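Two arms, one pantry shelf: a chat from the Undside workshop

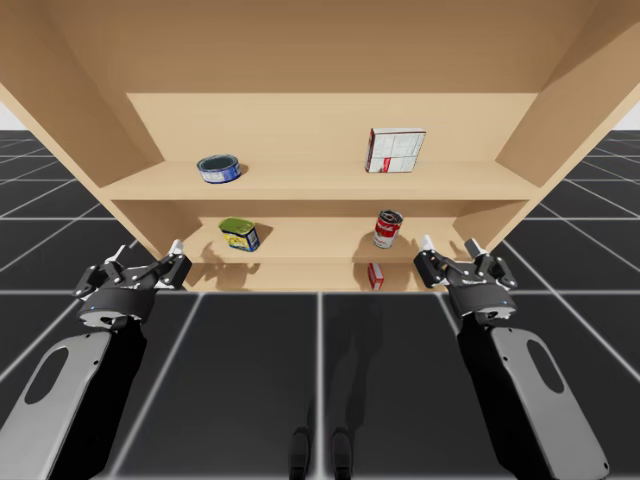 I'd been in the door at Undside maybe a minute before I got the money talk. "It's cost me $589 so far, and that's mostly coffee and a better graphics card," the builder told me, laughing. The project is called Tronarley, and it lives on a laptop for now – two arms in simulation, learning to pick groceries off a shelf.

Why groceries? "Because I want my own pantry sorted! Cans roll, boxes tip over, and you have to reach in past the front edge without whacking the board." The reaching is the hard part, apparently (I'd have guessed the gripping).

So how's it going? "I've done 3433 runs. The last 30 were pretty good. Before that, don't ask." I asked anyway, and got a long story about a soup can and a sign error in the left wrist.

Real hardware comes next, on a bench at the back. "I'd like one arm up first – then we'll see what my wallet says."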